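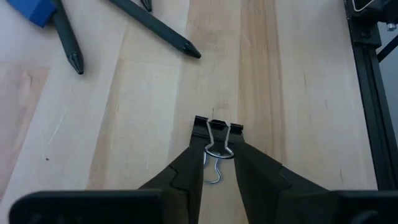

Catch diary anglers wanted for Grerkance Water

We're looking for 36 anglers to keep a catch diary on Grerkance Water, starting in September and running right through until the close of the river season in spring. If you fish for tench, roach, perch, bream or whatever happens to pick up a maggot, and you can write down what you caught before you drive home, we would love to hear from you.

Grerkance is the long lake behind the old brickworks, with the Clastano drain running in at the top end. Most local people know the dam wall and the car park swims and have never walked any further. That's a shame, as the far bank is lovely and holds a lot of roach. It also happens to be the part we know least about. The last proper netting was done before the reeds were cut back, and what we have had since is match weights, which all come from the same pegs, plus a good deal of talk in the lodge about where the big tench have gone. I have my own theory on the tench. Join up and I'll bore you with it.

The diaries will be used to decide what is stocked next year, if anything is stocked at all, and where the new platforms go. So they matter.

What you would be doing

Fishing, mostly. We ask for at least two sessions a month of three hours or more, at any time of day the water is open. You can fish how you like: float, feeder, pole, a little spinning rod for the perch. We'd be especially pleased to have a few people who lure fish in winter, as last year's notes have next to nothing on perch after the leaves come down.

After each session you fill in one diary page. It asks for:

- the peg or the nearest marker post
- when you started and when you packed up
- method, hook size and bait
- each species caught, with numbers for small fish and a weight for anything over a pound
- length for tench and perch, nose to fork
- any fish with damage, sores or odd markings
- water colour and wind direction, in your own words

Blanks count. Please, please record your blanks! A diary with only the good days in it tells us nothing, and everybody blanks on Grerkance in January, me included.

Six of the diarists will also be asked to fish the Clastano stretch, 400 metres of drain between the sluice and the road bridge. It's narrow, shallow at the edges and full of gudgeon, with the odd chub that must have come up in a flood. You need to be happy walking over rough ground with your tackle, as there is no track and the stiles are high. Tell us when you apply if you fancy it. It isn't for everyone, but I think it's the best winter fishing we have.

Who can take part

Anyone aged sixteen or over with a current rod licence. You don't have to be a member, and you don't have to be good. We want a proper mixture, so people who have been fishing for a year are as useful to us as those who have been at it all their lives. Younger anglers are welcome to share a diary with a parent or other adult, and both of you can fish.

You should be able to tell a roach from a rudd, and a small bream from a silver bream. If you're shaky on that, so were most of last year's lot, and there is a fish identification evening before we start. Bring your questions and any photographs of fish that have puzzled you.

You'll need your own tackle, a landing net with a soft mesh and an unhooking mat. Barbless hooks only, please, and no keepnets on diary sessions. Scales should be ones you trust. We can check them against ours at the induction.

What you get

A diarist's permit for Grerkance, free for the whole period, which also covers the two small ponds at Montes. The ponds are normally members only and have some cracking crucians in them. Sadly the crucians will be mostly asleep by the time you get your permit, but the ponds do fish well again in a mild spring.

We can also pay travel costs of up to £60 per person across the season. Keep your bus tickets or make a note of your mileage. Bait is down to you, although Clavetti Tackle on the high street will give diarists a pint of maggots at induction to get going.

At the end there's a supper and a talk on the results, and everyone gets a copy of the full write-up with their own catches picked out. Last year's supper went on rather late. The pie was very good.

Induction and training

Induction is on a Thursday evening at 7pm in the lodge, with a second session for those who work shifts. It lasts a couple of hours. Veikko Mustonen will take the fish identification part. He has run the Montes ponds for years and can put an age to a perch from its scales, and he will show you how it's done if you ask him. I'll go through the diary pages, the map of the marker posts and the rules of the water. Then there is tea.

We also hold a bank walk the following weekend, once round the lake at an easy pace. Wear boots. The north side stays muddy even in a dry summer and the path by the inlet floods after heavy rain. The dam wall, the car park pegs and the lodge are all level and can be reached by wheelchair, and there are three wide platforms we can hold for you if you give us a day's notice.

Handing in your diary

Pages can be posted through the lodge door, left in the box by the gate or photographed and emailed. We'd like them by the end of each month. Don't worry about neat handwriting or a bit of groundbait on the corners. If you miss a month through illness or work, just let us know and carry on with the next one.

We won't publish anyone's name next to a catch, or give out exact pegs for specimen fish. If you land the tench of your life on a quiet bank, that stays between you and the diary.

How to apply

Send a short note to Santino Troncoso at the lodge, by email or on paper, with:

- your name and a phone number
- how often you fish and what you usually fish for
- which days you are likely to be on the bank
- whether you would like to be considered for the Clastano stretch
- anything we should know about access or health

A few lines is plenty. We had 80 replies last time and had to disappoint a lot of people, so don't leave it too long, but we won't be choosing on a first come, first served basis. We want a spread across the week and across methods, and weekday mornings are always hard to fill. If you can do a Tuesday or Wednesday before lunch, say so in big letters.

Everyone who writes will get an answer, including those we can't fit in, and we'll keep a reserve list in case people drop out over the winter.

Tight lines, and I hope to see you on the bank.

Santino Troncoso
Diary organiser, Grerkance Water

Contact the lodge | © Grerkance Water Anglers | Back to top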